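Glykeria Drakos had two scenes in the first season of "Plornska." In the second she is in every episode, and she says the news reached her in a grocery store parking lot.

"My agent told me to sit down, and I was already sitting in the car," Drakos said. "I asked her to read me the contract twice."

She plays Suvemen, a ferry clerk who keeps the town's secrets and sells a few of them.

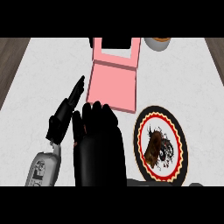

By BELLO EZEANI
2 March 2022

The new episodes were shot in Brunelcombe over the winter. Drakos rented a room above a bakery and learned her lines on the stairs.

"The writers gave her a brother this year, so I finally have somebody to yell at," she said. The brother is played by Charalambos Sfakianakis, whom she had met once before, at an audition neither of them got.

Drakos would not say whether Suvemen leaves town. She did say the fifth episode was the hardest, with a nine-page argument filmed in one night.

"I lost my voice by the end of it. They kept that take."

She has not been asked about a third season. In March she starts rehearsals for a play, her first in six years.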